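Search this site Search Go

About us

Cuypers is a small company for household linen. We are in Tronddale, in the old part of the town, and we sell and rent towels to guest houses, hair salons and private homes. Cadi Price began the work with two tables and one sewing machine, and today we are five persons.

Our range is not large. We keep kitchen towels, hand towels and bath towels, mostly in white with a simple stripe, as this is what our customers ask for again and again. The white cotton towel with gray stripes is the one we are known for. 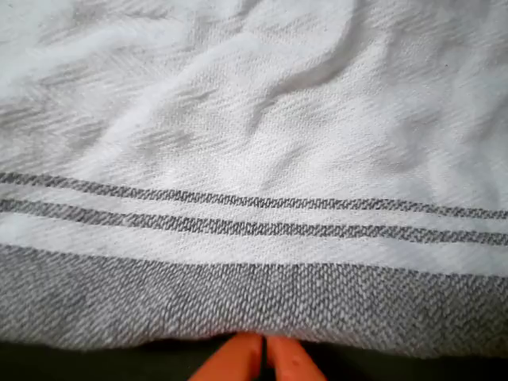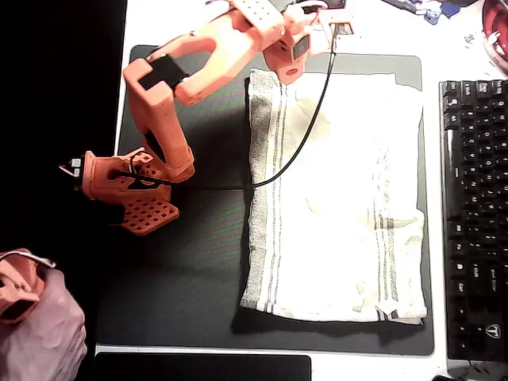 Before a towel goes to a customer, we spread it on a table and look at the weave and the hem. Then it is folded in three, always with the border to the outside, and packed in bundles of six. Towels with a pulled thread are put aside and mended by hand – they are sold in our shop for a lower price.

For rental customers we collect the used towels and bring fresh ones in the same visit. At the moment we supply over 300 towels in a week, in Tronddale and also in Duvotberg. In September we will add the villages on the Brurkura road.

You are welcome to visit the shop in the morning and feel the cotton before you buy. Please ring the bell at the side door, as the front door is only for deliveries.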